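Foam, boxes and one clear table

I finally got to the foam on Friday. It had been sitting in a bag in the hall closet since October, along with the wooden puzzle boxes from the Zurnano shop that closed. I wrote about the boxes when I bought them. Two of them, light wood, secondhand, a bit dusty in the corners. I paid 10 dollars for both, and I still think that was fair.

The foam is packing foam, the speckled kind. When we moved from Pleslow to the apartment we have now, everything breakable came wrapped in it, and I kept the small pieces. I don't keep packing material as a rule. Most of it goes out the same week. But the small blocks stack well, they weigh nothing, and they don't make noise when a tower falls over, which matters when you have people living under you.

My plan was to sort the whole bag in one evening. I split it into blocks with a round recess, blocks without one, and scraps. The scraps I threw away. The blocks without a recess went into a shoebox, and I put the shoebox on the shelf above the desk. I haven't decided about those yet. They might end up as padding for the Christmas ornaments.

The ones with the recess are the useful ones. Small things sit in the dip and don't roll off, so beads, buttons and game pieces all stay put. I tried gluing two of them together in the winter and it was a mistake. Regular craft glue ate into the surface and left a hard yellow crust. Now I just set them down one behind the other and leave them loose.

The puzzle boxes stay out on the left side of the board. I like the one with the red panel best. It has a slot in the top, cut on a diagonal, and a round wooden knob on the side. The other one has a green circle on the top and a couple of round holes in the front.
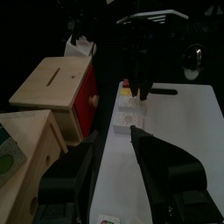

Natalina Barbieri wrote to me that she would get rid of the foam altogether. Hers started shedding little beads after a year and she was still finding them in the rug at Easter. She uses cut-up felt for the same thing now and keeps her wooden boxes in a drawer, because the tops got scratched when she left them out.

She may be right about the shedding. Mine hasn't done it so far, but I did wipe a few crumbs off the shelf after I cut one of the bigger pieces with a bread knife. A utility knife with a new blade does a cleaner job. I also think the denser foam holds up better than the cheap stuff, and I can't tell which one I have.

The felt I'm less sure of. I had a roll from Pagano that I bought for chair legs and it picked up every hair in the house.

Next is the basket of loose wooden pieces. There is a jigsaw in there somewhere with 528 parts, mixed in with everything else, and I don't expect to finish that in one evening.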